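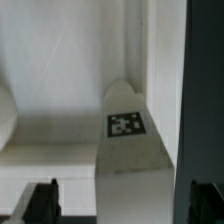 White block, rounded point, square marker on the slope.

Notes on ordering printed napkins and cup sleeves for an event, from someone who has now placed 10 of these orders. Specs first, opinions later.

1/ Minimum run at Uldale is 216 pieces per design. Changing the names on the back counts as a new design. Changing the ink color does too.

2/ Art goes in as vector, one color, text converted to outlines. Morport will take a bitmap if it is 600 dpi at final print size. Enlarging a small file to 600 does not count and their prepress desk sends it back.

3/ Thin script fonts fill in on napkins. The paper is soft and the ink spreads. Hairlines under 2 points closed up on every napkin stock I tried. Same font on a coated sleeve was fine.

4/ Foil is a separate process with a separate plate. The plate charge is per side. Ask if they keep the plate on file — Kwan does, Uldale discards it after the order ships.
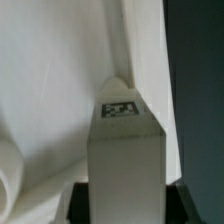 Tall white block, marker just under the tip.

5/ Ink colors on the order page are screen colors. Request a printed swatch. "Blush" from Kwan and "Blush" from Namdale are different pinks and you will see it when both are on the same table.

6/ White ink on dark napkins needs two passes. Morport lists this as an add-on near the bottom of the form, after the shipping section. Easy to miss.

7/ Proofs: check the date, the ampersand, and the order of the names. The proof shows one napkin flat. Fold a sheet of paper to the finished size and mark where the print lands. Centered on the flat sheet is wrong for a quarter fold.

8/ Turnaround starts at proof approval. Payment date has no effect on it. Approving on a Friday evening gets you a Monday start.

9/ Reorders should quote the old job number. Without it Namdale sets the type again and the spacing can shift. Mine did, between the initials.

Will add sleeve dimensions when the next batch gets in.

October 17, 2022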